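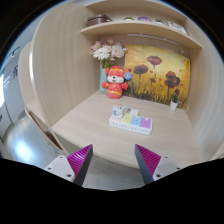 两指夹爪的比较：换指面，还是换相机

手持式采集夹爪的结构已经趋同：两根对置手指，一台固定在腕部的相机，一个扳机。差别集中在指面材料、指面几何和相机视场三处。九月七日起，本刊在一套样板间里试用了两款手持夹爪，Piton 和 Mazza，控制与记录部分统一使用 Plestwood 的记录盒，以排除时间戳差异的影响。

场地选在书桌一侧，原因是桌面物件的表面性质跨度大。浅色木纹桌板中央放一只白色排插，插孔护盖为粉、黄、浅蓝、淡紫四色，印有卡通脸；后面靠着一幅红罂粟画，画旁有浅青色花瓶、红衣毛绒玩偶和一小盆植物。上层搁板还有一只棕色皮革质感的带盖盒子。硬、软、薄、易倒的东西都有，间距也不宽裕。

指面

本次两款夹爪都装同一种洋红色带棱指面，由 Gultex 供货，指体深灰，通过白色支架用螺钉固定。指面轮廓近似三角形，向指尖收窄。收窄的好处在排插护盖上最明显：指尖可以伸进相邻护盖之间的缝隙，平头指面则会先碰到旁边那只。代价是接触面积小，夹持偏离中心时，物体容易绕接触点转动。

棱纹方向值得单独说。横棱对抗沿手指方向的滑脱，对侧向扭转帮助有限。Piton 的支架允许指面旋转安装，松开两颗螺钉即可；Mazza 的支架孔位固定，要改方向只能换件。负责测试的工程师 Isamu Arai 在 Piton 上把棱纹转了45度，夹护盖时的转动减轻，夹毛绒玩偶时几乎看不出区别。软物体的变形吃掉了指面几何带来的大部分差异。

开合与力

Mazza 的扳机行程为22毫米，Piton 为27毫米。行程长，细调容易，连续操作时手指也更累。两者都没有力反馈，操作者凭扳机弹簧的阻力估计夹紧程度。Arai 的做法是在扳机上贴刻度，每类物体先试夹5次，记下刚好不滑的位置，再开始正式记录。对花瓶一类的器物，他不建议直接夹瓶口，两根手指的对中误差会转化为倾覆力矩。

中指面位置的对中，Piton 出厂时略好。Mazza 需要先松开支架螺钉，夹住一块量块，再依次拧紧。手册里没有这一步。

相机

两款夹爪的相机都朝向指尖，两根手指从画面下方伸入，指尖始终可见。这一点对后续标定有用：指面颜色饱和，与浅色木纹桌面反差大，用简单的颜色阈值就能提取开合宽度。换到红色物体上则要当心。罂粟花和玩偶的衣服与洋红色在色相上相邻，阈值放宽之后会出现误检，需要再加一道位置约束。

负责数据处理的 Lino Bortolotti 认为，广角镜头的优先级应高于分辨率。他的理由是，搁板、侧板和画框边缘进入画面后，位姿估计有足够的特征可用；镜头一旦贴近桌面，视野里只剩均匀的细木纹，跟踪质量随即下降。透明小件是另一个难点。桌角那件透明玻璃小物在画面中几乎与侧板混在一起，本次没有列入比较项目。

地面反光也会影响曝光。Piton 默认全画面测光，Mazza 可以限定测光区域。把区域收到两指之间以后，桌面亮度更稳定，但手指张开时测到的可能是桌沿外的地面，亮度随之跳动。Bortolotti 最终锁定了曝光，增益手动设置。

选用

桌面小件、间距紧的任务，Piton 较合适，可旋转的指面安装是主要理由。需要长时间连续采集的，Mazza 的短行程更省力，测光选项也更完整，前提是接受一次手工对中。Gultex 指面在两款上表现一致，棱尖的磨损情况要等到明年三月复测时再作记录，届时 Plestwood 的新版固件也会一并装入。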